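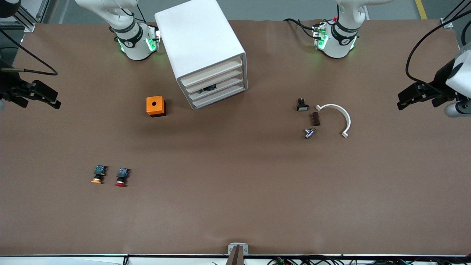

Two Arms, One Table: Keeping the Nurkside Cell in Shape
Interview: Leire Olmedo
February 24, 2021

Dalia El Fassi has the paper roll under her arm when I arrive, and she starts talking before I have my coat off. She looks after the two-armed cell at Nurkside, where small switches and push buttons get sorted and handed over for assembly, and she has wanted to talk about it for ages.

"People ask about the arms first, and I get it, they're lovely," she says. "But start with the table! If the table is wrong, everything you do to the arms afterward is wasted."

The brown paper goes down flat and gets replaced when the creases bother the cameras. She pulls it tight from the back edge, smooths it with a forearm and tapes it where the grippers never go. Shiny tabletops gave her years of grief at her last job, at Soliman, and she is still a little in love with plain paper.

Then comes the reference check. Each arm is sent to the same 25 points, one arm at a time, and the offsets go in a notebook that Radu Buzatu started and Dalia has kept going. In November the left arm began to drift by 2 millimeters at the far corner. Radu suspected the mounting. Juraj Rusnák suspected the software. "It was a finger screw," Dalia says, delighted. "One screw! Juraj bought the coffee."

The fingers are her favorite subject. A parallel gripper looks simple until you ask it to pick up a curved piece of plastic and then a little switch right after. She takes the fingers off, cleans the faces, checks the bolts on the linkage and puts them back with a feeler gauge between the tips. After that she lays out a few awkward parts and brings the gripper in slowly, by hand control.

"You want different shapes close together," she says. "A round thing standing up, a bit of metal with shine on it, something with a curve. Put them near enough that a crooked finger would bump the one next door. You learn more from that than from a whole tray of the same part, and it's fun, too."

She also watches the wrist camera during the approach, looking for a fingertip that comes in at a different angle than it did last time. Said El Fassi, her brother, wrote the small program that saves those approaches so she can flip between old and new. It has 812 of them now, and she claims to have looked at every one.

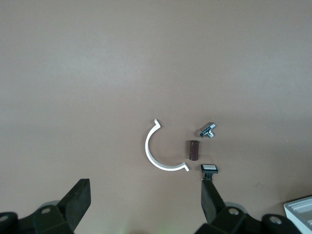

How often do the fingers need to come off?

"Every 131 hours of running, that's our number," Dalia says. "Radu worked it out from the notebook. If we've been handling a lot of metal I'll do it sooner, and I always do it after a hard bump, even if the arm says it's happy."

Cables are the chore she likes least and talks about most. Anything running to a wrist needs slack for the full turn, and too much slack will catch on whatever you've left standing on the table. She runs each arm through its widest moves at low speed and follows the cable with her eyes the whole way, then does the other arm, then both together. She replaced one connector over the winter and kept the old one in a drawer to show new people what a tired pin looks like.

Next on her list is a new set of fingertips from Tridwood, a bit softer than the ones she has now. Juraj thinks they'll wear out too fast. Dalia has already cleared a page in the notebook for them.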